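03/05/2009

Memoir list, bench notes. Worked on the Trullow manuscript, the press office one. Page count is 412 as set. Mateos wants it shorter but has not said by how much, so I left the body alone and only ran the front matter.

Trial 1: cover stock from Havo. Cracks at the spine fold when scored on the outside. Scored inside, fine.

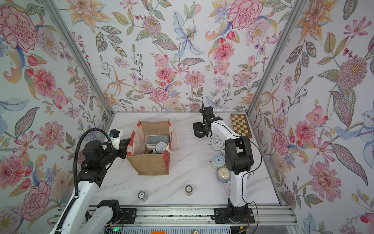 Marble top, floral walls.

Trial 2: photo insert, 16 pages on coated. The campaign bus pictures come up muddy in the shadows. Opened the curves a little and reran 2 sheets – better, still flat in the dark suits. Captions for the briefing room pages have the wrong year in December. Flagged to Worura, no answer yet.
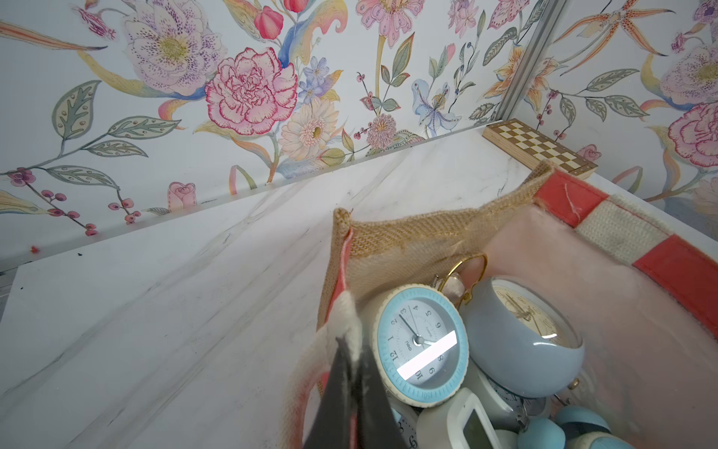

Index
Came in at 789 entries. Too many for the space. Cabinet posts are listed both by title and by surname, and half the cross references point at each other. Cut the title entries first, then look again.

Glue test on the 100 dummy copies: left under weight overnight, pull them tomorrow morning before the trimmer is needed for the 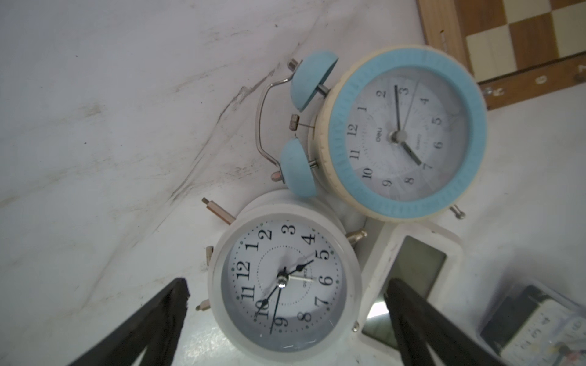

Havo job. If the spines hold, go to the full run with the same glue. If not, try the slower one and drop the heat a notch. Still need jacket copy – the version on file calls it a diary and it isn't one.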